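Arside furniture pledge leaves plenty unsaid

Sat 11 January

Arside says its new range of tables will last 25 years. The company made the promise on Friday, along with news that it will put the tables into 11 stores run by Manlow, the home goods chain. It is a big number, and so far there is little to back it up.

The range is called Wakar. Prices start at $1,000 for the smallest table and climb to $2,927 for the one that seats a family. That is a lot of money to spend on the word of a firm that only started selling furniture in November.

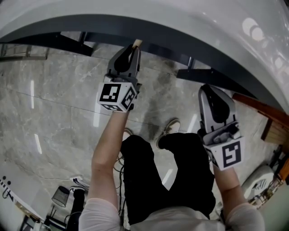
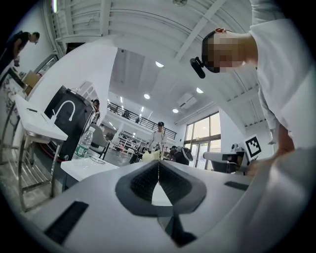 The pledge sounds simple until you get to the terms. Scratches are left out. So are stains, chips, heat marks and "normal wear" — a phrase the terms never explain. Buyers must keep the receipt, register the table online and pay for shipping if they want it looked at. The cover ends if the table is sold or given away, so anyone hoping to hand one down to the kids is out of luck.

Arside points to tests done at its plant in Murín, where it says the tables were put through the same strain as a quarter century of daily meals. It has not released the results. Asked whether an outside lab had checked them, the company said only that it was "happy with the process."

Manlow did not answer when asked if it would honor claims should Arside go out of business. The store's own policy gives shoppers a refund for the first month and sends them to the maker after that.

Sales begin next month. Arside says the full test report will be shared "in due course," and gave no date. Until it turns up, shoppers may want to read the fine print before they read the price tag.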